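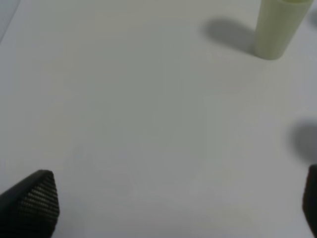 Green cylinder, mostly empty tabletop.

Every few months a press release tells us that the kitchen robot is nearly ready. The latest came from Clameo, whose Prokorer system is being tried out in the test room at Mangundap on what the firm calls "drinks handling". By that it means moving liquid between containers and leaving the place fit to use.

We have been here before. Readers with long memories will recall the Kostonent tray clearer, which cleared trays very nicely as long as a person had stacked them first.

The drinks job is harder than it sounds. Cups are light and tip easily, some let light through and confuse the cameras, and liquid does not stay where you put it. Clameo quotes 1,315 practice runs since June. It doesn't say how many of those you would have been happy to drink.
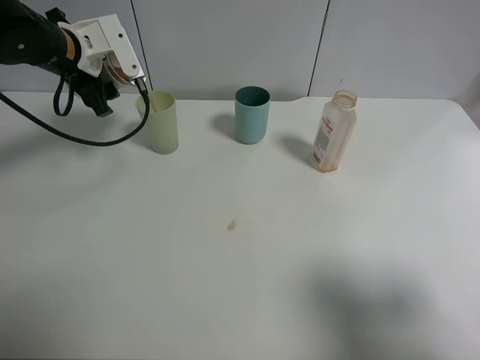

Two cups, a bottle and a spot on the table.

That small orangey stain bothers me more than it should. Anyone who has worked behind a counter would reach for a cloth without thinking, and wiping down isn't on Prokorer's list of tasks at all. Clameo says it will come "in a later phase". So will a lot of things.

Speed is the other sore point. The firm's own target for one pour is almost 10 minutes, set-up included. I can make tea for the whole office in that, and find the biscuits.
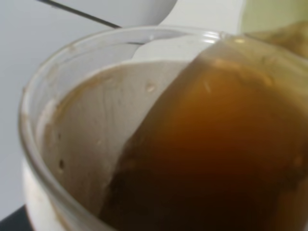
Brown liquid in a glass jar, with smears down the inside.

Then there is the washing up. A jar with a film like that wants hot water, a brush and a bit of temper, and I have yet to see a machine at this price offer any of them. Clameo is promising 2 more test sites before the winter. We have asked to come along to one and bring our own mugs.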